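Lesezeit: 3 Minuten

Ticket 626: Handgreifer rechts verliert Pose beim Einlegen in die Box

Status: gelöst, Beobachtung läuft
Komponente: Tracking / Greiferaufzeichnung
Arbeitsplatz: Bronitz, Tisch 2
Software: Sadudell, Build 278

Fehlerbild

Beim Aufzeichnen der Aufgabe „Objekt in Box ablegen“ springt die Pose des rechten Handgreifers, sobald er über den Boxrand geführt wird. Der Sprung beträgt bis zu 14 cm in der Hochachse und dauert mehrere Frames. Der linke Greifer läuft durchgehend sauber. Sadudell schreibt keine Warnung, die Episode wird als gültig abgelegt. Aufgefallen ist der Fehler erst beim Abspielen auf dem Arm in Clundow: Der Arm fuhr in der Simulation durch die Boxwand, auf der realen Zelle löste die Kraftüberwachung aus. Kein Schaden an Arm oder Greifer. Die Wiedergabe aller Episoden von Tisch 2 wurde daraufhin gesperrt.

Prüfung Dienstag, 9:40 Uhr

Kalibrierung beider Greifer wiederholt, Restfehler unverändert im Sollbereich. USB-Ports getauscht, kein Einfluss. Kabel des rechten Greifers am Stecker bewegt, keine Aussetzer im Rohsignal. Damit Kontaktfehler vorerst ausgeschlossen.

Danach Testlauf mit leerer Box, Deckel hinter der Box auf dem Tisch abgelegt, beide Verschlüsse offen. Rechter Greifer mit dem rot-orange-gelben Testobjekt von der vorderen rechten Tischecke aus zur Box geführt, linker Greifer in Ruhe gehalten. 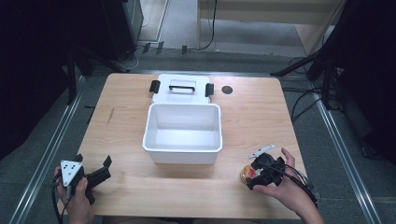

Ursache

Die Auswertung der Rohdaten zeigt, dass die Pose immer dann springt, wenn der Halter am rechten Greifer steil zur Kamera steht. In dieser Lage sind zu wenige Marker erkannt. Der Solver Ban verwirft die Messung nicht, er nimmt die gespiegelte Lösung. Der Plausibilitätsfilter, der das abfangen müsste, war in der Konfiguration von Tisch 2 abgeschaltet. Der Eintrag stammt aus einem Latenztest im Juni und wurde nicht zurückgesetzt.

Maßnahmen

1. Filter für Tisch 2 wieder aktiviert, Konfiguration mit den übrigen Tischen abgeglichen.
2. Mindestzahl erkannter Marker von drei auf fünf erhöht. Darunter wird die Pose als ungültig markiert und nicht interpoliert.
3. Sadudell bricht die Episode ab, wenn eine Pose länger als 0,2 s ungültig ist.
4. Wiedergabe in Clundow nur noch nach Kollisionsprüfung gegen das Boxmodell.

Nachkontrolle

Alle 363 gesperrten Episoden mit aktivem Filter neu gerechnet. 14 davon enthalten Sprünge und wurden verworfen, der Rest ist freigegeben. Zehn neue Testepisoden mit steil gehaltenem rechten Greifer: zwei Abbrüche nach Punkt 3, kein Sprung in den gespeicherten Daten.

Offen

Der Halter rechts soll einen flacheren Winkel bekommen, Zeichnung liegt in der Werkstatt. Bis zum Umbau den Greifer beim Eintauchen in die Box nicht weiter als 40 Grad kippen. Ticket bleibt bis zur ersten Wiedergabe mit neuem Halter in Beobachtung.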